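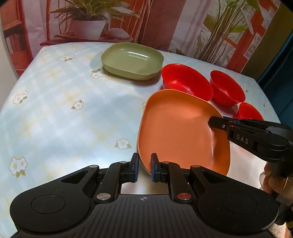
Hi Halldóra,

July report, and a long one, so get yourself a coffee first. You asked for "how it's going in plain words" instead of the grid with the colored boxes, and I'm very happy to leave the grid alone.

## The supper program

The Wednesday suppers in Cokside are still the best part of my week. We fed 307 people in July across all the sittings, and that's our busiest month since the Hauksdóttir grant started. A lot of it is families from the new apartments behind the bus depot, who found us through the school newsletter (which I'd forgotten we were even in!). They tend to come early and stay late, and the kids have taken over the corner by the piano.

Urkville is slower. We opened there in spring thinking it would look like Cokside with fewer chairs, and it doesn't. People come in, take a container home, say thank you and go. I fretted about that for a while. Then I started asking at the door, and most of them work evenings or have someone at home who can't get out. So from August I'd like to run Urkville as a pickup with a few tables for anyone who wants to sit. Same food, same hours, less setting up. If that needs a change to the wording in the agreement, tell me what you need and I'll write it.

## Money

We've spent $480 of the equipment line. Most of that went on the second-hand warming cabinet, plus a new door seal, plus the man who fitted the door seal after I'd fitted it upside down. It holds temperature now and I've stopped checking it every ten minutes.

Food is over. Not wildly, but over. Chicken went up twice, and I kept the menu the same in June when I should have switched to beans and eggs sooner. July was closer. I've attached the receipts in date order this time, with the two missing ones replaced by a note from the store.

The $2,000 you set aside for training is still untouched. I had four people signed up for the food safety course at Corport and the college moved it to the fall. They've held our spots. Could we carry the money over past the end of the quarter? I'd hate to lose it over somebody else's timetable.

## What hasn't worked

The phone sign-up. I was so sure about this one! We printed the cards, put them out for a month, and got almost nothing back. The older folks would rather just turn up, and the younger ones said they don't know on Monday what they're doing on Wednesday, fair enough. I've dropped it. We're back to guessing from last week's numbers and the weather, and the guesses have been decent.

Parking in Urkville is also still a headache. The hair salon next door shares the lot and closes at 6, so for the first half hour we're all squeezing around each other. I've asked whether we can start at 6:15. Waiting to hear.

## Coming up

- Urkville pickup starts the first week of August, if you're okay with it
- Fall menu, cheaper and with more soup
- Dishwasher service at Cokside (it's making the noise again)
- New tenancy form for the Cokside hall, which I need your signature on

One more thing. You said you might visit before the school year starts. Please come to a supper and not a meeting. Doors open at 5:30, and if you get there by 5 I'll put you on bread.

I'll send the attendance sheets separately. The file was too big to go with the receipts.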